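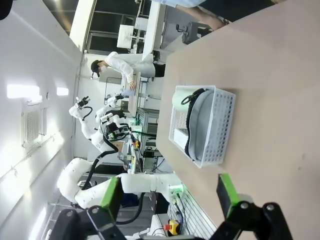 Section 2. Planning and Budgeting for the Station

Settle the work list before you ask for a quote. The price of a gripper station depends more on what it has to pick up than on the arm itself, and soft goods in a container cost more to handle than boxed goods on a flat surface. A white plastic basket holding a gray fabric item, a loop of black cord, a white roll and a small white box already covers four kinds of grip. If your own baskets are mixed in the same way, plan for padded fingers and a camera near the wrist from the start.

2.1 Before you order

1. Write down every item the station must handle. Include the container.
2. Mark the items that are soft, looped or partly covered by something else.
3. Measure the table. Leave enough room for the arm to reach past the far side of the container.
4. Decide who will work near the station and where they will stand or sit.
5. Send the list and a floor sketch to your Skivero dealer. Quotes are returned in the order received, and February is the busiest month.

Note: One arm is enough for most picking jobs. Order the dual-arm base only if an item has to be held and worked on at the same time.

2.2 Costs outside the base price

The base price covers the arm, the controller and one set of bare fingers. Budget separately for the following:

Drudent gripper with padded fingers: $1,290
Wrist camera, bracket and cable: $405
Itham table and equipment rack: $1,710

Spare finger pads come in packs of 20. Put one pack on the first order. Pads are a wear part and are not covered by the warranty.

Caution: Do not leave the emergency stop off the order to save money. It must be mounted where a seated operator can reach it, and the station will not pass its start-up check without it.

2.3 Planning the room

1. Allow a separate desk for the monitor, away from the table.
2. Run power to the rack before delivery day.
3. Keep the floor under the arm's reach clear of chairs and loose cables.
4. If your site requires coats, masks or caps, check that operators can use the touch panel with gloves on.

Note: Ammann tables from the earlier series can be reused. The bolt pattern is different, so order the adapter plate with the arm. Adding it later means a second service visit.

2.4 Approving the quote

Compare the quote with your list line by line. Any item missing from it has not been tested for grip, and the dealer may charge for a trial. Sign only after the trial items have been agreed in writing.

February
By Waltraud Plattner

Related sections
Section 1. Choosing an Arm
Section 3. Unpacking and Mounting
Section 4. Start-Up Check
Replacing Finger Pads

Contact your Skivero dealer | © Skivero | Back to top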